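Legibility and Surface Wear of a Wood-Framed Square Clock
Project report, Household Objects course
Kanini Kashindye, Wubit Belay, Getachew Araya
Nov 27, 2022

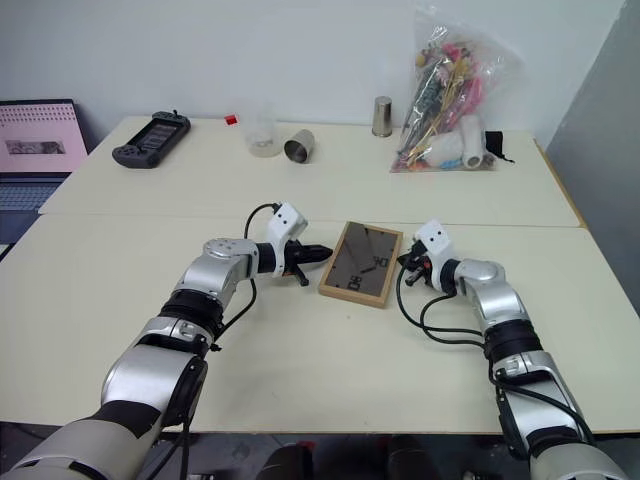 Figure 1. Clock with light brown wooden frame and dark face, lying flat on the cream tabletop.

1. Purpose

The project compared how easily a dark clock face can be read when the clock lies flat and when it hangs on a wall. The clock was one of three lent by the Galley reading room. The other two have white faces and served as controls.

2. Object

The frame is square and light brown. The face is smoky and partly see-through, with large black numerals and thin dark hands. Numerals and hands are therefore close in tone to the background. "30" and "06" can be made out in Figure 1, both turned sideways relative to the viewer.

3. Method

Readings were taken under the ceiling lights only, with the blinds closed. Each reader stood at the marked line, looked up on a signal, and wrote down the time to the nearest minute. The line was placed at 200 cm for the wall test and 56 cm for the table test. Each reader gave 20 readings per clock and position. Light at the table was set to 300 lux with the meter laid next to the clock. The hands were reset between readings by Ye-rin Yang, who did not take part as a reader.

4. Results

On the wall, the dark clock produced more errors than either control. Most were errors in the minute hand, usually by one five-minute mark. In the table position the errors dropped when the clock was square to the reader and rose again when it was turned a quarter. The white clocks showed little change with rotation.

Glare was a second source of error. Two readers leaned to one side to move the reflection of a lamp off the face. Leaning was not allowed for in the method, and those readings were kept.

Frame wear was checked by hand along all four edges. No splinters or open joints were felt.

5. Limits

All readers were students in the same course. The wall test was done at one height only. Mekdes Sisay has the raw sheets, and the table readings still need to be typed in.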